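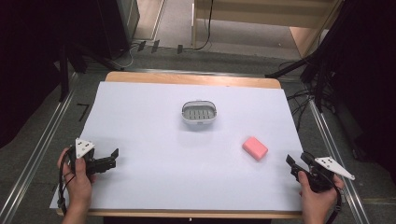 A bar of pink soap and a white soap dish on a paper-covered table.

Lerkside Hillclimb Timing Sheets

Welcome, and thank you for stopping by! This folder holds the typed-up timing sheets from the Lerkside hillclimb, a small club motorsport event run on the old quarry road above Numulstead. If you like cars going up a hill one at a time against the clock (and if you've read this far I suspect you do), I hope you'll find something in it to enjoy.

What you get

There are 900 runs in the main file, runs.csv, one run to a line. They cover 13 meetings, every one of them held on the long course, which starts at the lower gate and finishes just past the Ullow turnoff. A second file, drivers.csv, has the names and classes, and you can join the two on the driver_id column.

The columns in runs.csv are:

meeting -- a short code for the meeting
driver_id -- matches drivers.csv
car -- make and model as written on the entry form, spelling and all
class -- road, modified or open
split -- seconds from the start line to the hairpin
finish -- seconds from the start line to the top
surface -- dry, damp or wet, as judged by the start marshal
note -- anything scribbled in the margin

Where it came from

The sheets themselves were kept in a filing cabinet by Vlasta Halilović, who ran the finish line for years and has the tidiest sevens I have ever had the pleasure of typing. Marin Vukčević and I did the typing between us, mostly in the evenings, and then swapped piles and checked each other's work. Radka Stan wrote the little script that catches impossible numbers, such as a split that's longer than the finish time. It's in the tools folder and you're welcome to use it on your own sheets.

Things to watch out for

The hairpin beam was moved uphill before meeting 6, so please don't compare splits from before and after that. Finish times are fine all the way through.

Blank splits mean the beam didn't trip. A blank finish means the car didn't get to the top, and the note column usually tells you the reason, though "oh dear" is all we have for one of Gorazd Zupan's runs in the Begović special and he has declined to add to it.

The surface column is one person's opinion at the bottom of the hill. It can be raining at the hairpin and lovely at the start, so take "damp" with a pinch of salt.

Class rules changed a bit as well. Cars on slick tires ran in modified for the first 2 meetings and in open after that. I've left them as they were on the day -- it seemed wrong to go moving people's trophies about.

Using it

Use the files for whatever you like, and a mention of the club would be kind. If you find a mistake, please open an issue with the meeting code and the driver_id, and I'll go and look at the paper sheet.

Last updated September 9, 2021
Natalie Sedgwick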